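Ovidiu Surdu
July 10, 2019

1/ Thread on glass partitions, the round fittings that hold them, and blinds. We have had the second-floor room at Werkotstead for a while now and I have finished going over the long glass wall. Notes for anyone who has inherited a similar one.

2/ Starting point: the wall came with the lease. No drawings, no parts list, no name on the invoice the landlord forwarded. The invoice says "glass wall, complete". The installer has since closed.

3/ First job is to measure. Measure each pane at the top, middle and bottom, then both diagonals. The glass will be square. The building won't be. Our panes are 1152 mm wide and all the error is in the gap at the ceiling, which tapers.

4/ Write the measurements on masking tape and put the tape on the pane. I kept mine in a notebook the first time and numbered the panes from the wrong end.

5/ Terminology. The round things are standoffs. A standoff has a base that goes into the structure, a barrel that sets the distance, and a cap that clamps the glass through a drilled hole. Shops list them as "glass adapters", "point fixings" and "sign mounts". A sign mount is sized for a sign. Check the load rating before ordering by appearance.

6/ Between metal and glass there has to be a soft washer on each side, plus a sleeve inside the hole. If the threaded stud touches the edge of the hole, sooner or later you'll be sweeping. Toughened glass breaks from the edge, and a drilled hole is an edge.

7/ Two of our sleeves were missing. Someone had wound electrical tape around the stud, neatly. I replaced them with the proper nylon sleeve from Tillitura, who sell them in bags of 100 and won't split a bag. If you are local and need sleeves, ask me.

8/ Tightening. Hand tight, then a small further turn with the pin key, then stop. The washer should look slightly compressed and even all the way round. A washer bulging on one side means the base is out of line, and more torque makes that worse. Back it off and shim the base.

9/ Do not take the cap off a loaded fitting to "have a look". Two people and a pair of suction lifters per pane, every time. We hired the lifters. Test the cups on the actual pane before trusting them, after cleaning it.

10/ Now the blinds. White horizontal venetians, thin slats, hung behind the glass. From inside the room you see the caps of the fittings with the slats behind them. It reads as one flat surface until the lights come on. Then every slat that is out of line shows. 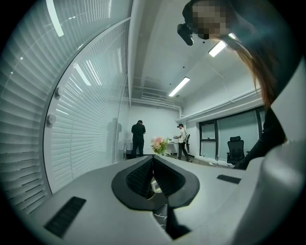 11/ The ceiling lights are the reason I started on this. With the slats half open the glass picked up the lights and the slats together and the wall became hard to look at for a full afternoon. Fully closed was fine but you lose the corridor daylight, and the room needs it.

12/ What I settled on after a week of trying angles: slats tilted so the room-side edge is up. Daylight still gets in off the upper faces and from a desk you see mostly slat. Tilted the other way, people walking past can see down onto the desks.

13/ Drawback of blinds behind glass: the controls are behind the glass too. To change the tilt you leave the room, walk round, turn the wand, walk back and look. Bring a second person and agree on hand signals. Shouting through toughened glass works less well than expected.

14/ Hence a fixed tilt. I put a small collar on each wand at the chosen angle so that it can be found again. Soft tubing, slit lengthwise. It can be pulled off by hand and leaves no mark.

15/ Cleaning order matters. Blinds first, then the back of the glass, then the front. I did the glass first on one section and had to redo it, as the dust from the slats is charged and goes straight onto the clean surface.

16/ Slats: closed one way, dry microfiber, horizontal strokes, supporting the slat from behind with the other hand. Then closed the other way and repeat. No spray. Spray runs down to the ladder cords and leaves a gray line where every cord crosses.

17/ Thin slats crease if you lean on them. A crease can be reduced by bending it back over a rounded edge (I used a broom handle) but never removed. Move the worst ones to the bottom of the stack, where they are covered when the blind is raised.

18/ Moving a slat means pulling the lift cord out as far as that slat. Photograph the knots underneath before you undo anything. Heat-seal the cord end again afterward or it will fray in the first hole.

19/ Glass: warm water, a very small amount of dish soap, squeegee from the top, wipe the blade after each pass. Around the caps use a folded cloth and work in a circle. Keep ammonia cleaners away from the washers. The supplier's sheet says it hardens them and I see no reason to check.

20/ There is a film on older office glass that soap doesn't shift. On ours it was adhesive from a privacy strip someone had removed. Plastic scraper, isopropyl on a cloth, patience. Not a razor blade on toughened glass. Particles on the surface drag under the blade and scratch.

21/ Acoustics, as two people asked. A glass wall on standoffs leaks sound at every gap. The 60 mm clearance at the floor does most of the damage in our case. The blinds make no difference I could measure with a phone meter. A drop seal would help. It is on the list for December.

22/ Cost, not counting my time: 200 for sleeves, washers, cord and lifter hire. The quote I had from Silia for replacing the blinds alone was several times that, and they would have hung the new ones on the same brackets.

23/ One thing I would do differently. I adjusted the fittings pane by pane, left to right, and by the far end the vertical joints had crept. Loosen nothing until you have run a string line along the whole wall at cap height. Sima lent me a laser level for the second attempt. It took a morning to get the joints parallel again.

24/ Maintenance from here. Caps checked by hand twice a year: if one turns with fingertips, it gets the pin key. Slats dusted monthly. Glass when somebody complains. The schedule is on a card inside the supply cupboard along with the pin key, which is otherwise the first thing to go missing.

25/ Answering one reply in the thread: yes, you can hang the blinds on the room side. You then get reachable controls, and you also get slats knocking against the fitting caps every time the door opens. We had a section like that at the previous place. The paint wore off the slats at cap height within a year.

26/ And another: the pin key is not universal. Ours is a two-hole pattern. Measure the spacing between hole centers with calipers and order to that. Circlip pliers fit, and slip, and will scratch the cap.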